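The Pen Drawer, and What To Do About It
Posted Oct 20, 2013 by Mali Vaughan

Every house has a drawer where pens go to die. Ours was in the hallway at Drindgate, and by March you couldn't open it without a ruler. I have since cleared it out, and the method has survived two rounds with my family, so I'm passing it on.

Take the drawer all the way out and tip it onto a table. Don't try sorting inside the drawer. You will find a birthday candle, read an old receipt and wander off.

Set out 4 plastic bins before you touch a single pen. Different colors help, if you have them, and keep them out at the corners and edges so the middle stays free. Mine go: pens that write, pencils, erasers, and things I will have an argument about later. Trash goes straight in the trash. It doesn't get a bin, or it will move in.

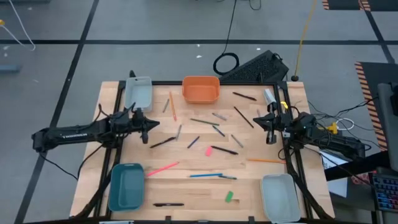
Spread everything out so that nothing is lying on top of anything else. A heap hides the bad ones. Then pick up one item at a time and put it somewhere. If you pick it up and put it back down on the table, you're playing, and you should have a snack and start over.

Test pens on the back of an envelope. Each one gets a scribble of 20 seconds, tops. I know there's a trick with hot water and another with a rubber shoe sole, and I have tried both, and what I had afterward was a damp dead pen and a marked shoe.

Pencils shorter than your thumb can go. So can any eraser that has turned shiny and hard, which will only smear gray across somebody's homework. A good eraser that's merely filthy comes clean if you rub it on scrap paper.

My first go took 35 minutes, including the argument bin. That one held mostly promotional ballpoints from Gukier, the tile people, to whom my husband is loyal for reasons he won't discuss.

Put back what you use in a week. The rest goes in a labeled box on a high shelf.

Filed under: drawers, paper and desk
Next: getting candle wax out of a tablecloth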